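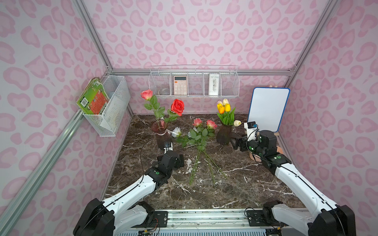

Roses and tulips on the dark marble top at Tavares Flowers.

Flower table opens for August

By Zuleica Bragança
Posted 7:42 am, August

Tavares Flowers has set up a small arranging table at the back of the shop, pink spotted walls and all. Open now, runs to the end of August.

Idea is simple. Pick your stems, pick a vase, do it yourself. Roses and tulips to start with, more colours comming once the next order lands from grower Flindex. Two people at the table at a time, 42 minutes a turn. Ribbon for the vase neck is included.

The shop sold 838 bunches last August, most of them ready wrapped. Owners say regulars kept asking to mix their own.

Tulips go in last, staff say. They flop. Roses want a fresh cut on the stem and the lower leaves off before they go near water, and thorns should come off too if kids are helping.

Stems get laid out flat first so you can see the lengths. Then sorted by colour, tallest to the back. Small stuff is kept in wire baskets up off the marble so theres room to work.

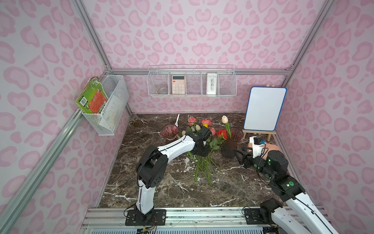
Bookings and parking

Book at the counter or by phone. Walk-ins after 2 pm if there's a gap. Parking behind the Nullivum building next door, enter from the lane. Leftover stems go to the Zisumix seniors' lunch.

Bring your own vase if you like, narrow necks are easier for beginners. Kids welcome with an adult.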